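Saturday, bench notes, Trelton dual-arm kit (trial unit)

Started 8.15. Adaeze Odukoya in from ten. Day four of the trial. Trelton want the kit back or paid for by the end of January, so these notes are partly for the write-up and partly so we stop asking each other the same things.

## Power-up

Both arms homed first go. Wrist rings green on both after the self-check. Yesterday the right one stayed amber until I reseated the connector at the base, so I've put a strip of tape over that one as a strain relief. Trelton's quick-start says to route the cable along the top of each arm with the clips supplied. There aren't enough clips. I have asked for more.

The Stulla software loaded yesterday's job without complaint but had forgotten the gripper speed limit and gone back to the factory figure. Third time. Set it again by hand. Check this every morning before anything moves.

## Teaching by hand

Most of the morning. You hold the wrist button and push the arm where you want it, and it remembers. Works well for big moves. For anything close to the table it is too stiff in the last joint, and you end up overshooting and coming back. Adaeze gets better results with two hands, one on the wrist and one behind the elbow. I still prefer nudging it from the screen for the last bit.

Saved points now have proper names. Please don't leave any more called "new point 7".

## Packing job

This is the job we are buying for, if we buy: accessory cartons, paper in the bottom, cable on top, flaps closed. The Stelter order alone would keep a cell going two days a week. Trelton's brochure has a carton job in it and the salesman ran one for us on a stiff box with square flaps. Ours are soft and shallow and the flaps don't stay where you put them.

Settings for the session:

- gripper force: low
- approach speed: half
- left arm on the box, right arm on small parts
- carton in the middle of the table, not fixed down

Notes from the runs, in the order I wrote them:

1. Carton position matters more than I thought. A small turn on the table and the left fingers meet the flap on its corner instead of along the edge. Marked the table underneath with pencil.
2. Coil the cable the same way each time. A loose oval is fine. A figure of eight springs open.
3. The plug end is the awkward bit. If it sticks up out of the coil it can foul the lid later on. Adaeze suggests tucking it under by hand for now and asking Trelton whether the right arm could press it down before the flaps go over.
4. Left gripper comes in low beside the left flap with the fingers pointing up. The two arms have plenty of clearance from each other with the right one held out past the side of the table. 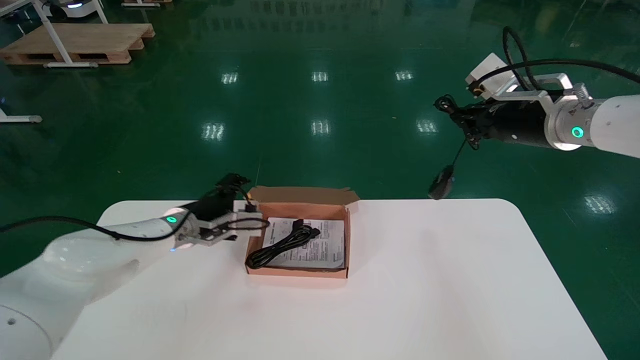

5. Lid flaps at the back want folding well back before the start. If they are only half open they drift forward over the contents.
6. Pausing from the screen is instant. Resuming takes a few seconds and the arm creeps first, so don't assume it has hung.

I want 200 cycles on this job before anybody quotes a success rate to Yusuf. We are a long way short of that and the early ones shouldn't count, as we were still moving the points.

## Questions for Trelton

Sent by email at lunch:

- Does the speed limit reset with every restart, or only when a job is loaded?
- Price of softer finger pads. The catalogue lists them but gives no price.
- Can the last joint be made lighter in hand-teaching mode?
- Is the support contract per arm or per kit? The quote can be read either way, and it makes a big difference to us.
- More cable clips.

## Where it stands

Hardware I have no real quarrel with. The arms are quiet and they go back to the same point. The software is behind the hardware, and the manual is behind the software: more than 2 of the menus in chapter 4 have been renamed in the version we were sent. Adaeze is keeping a marked-up copy in the drawer under the monitor. Add to it in pencil, please, with the page number.

Not ready to recommend yet. I'd go ahead if the speed limit gets fixed and the support is per kit.

Next session: fresh cartons from the flat stack (the ones we have been using are getting tired at the folds), tucked plug, same force. Then try closing the flaps with the approach speed up a notch.

Shut down 4.40. Both arms parked, job saved as packing_b.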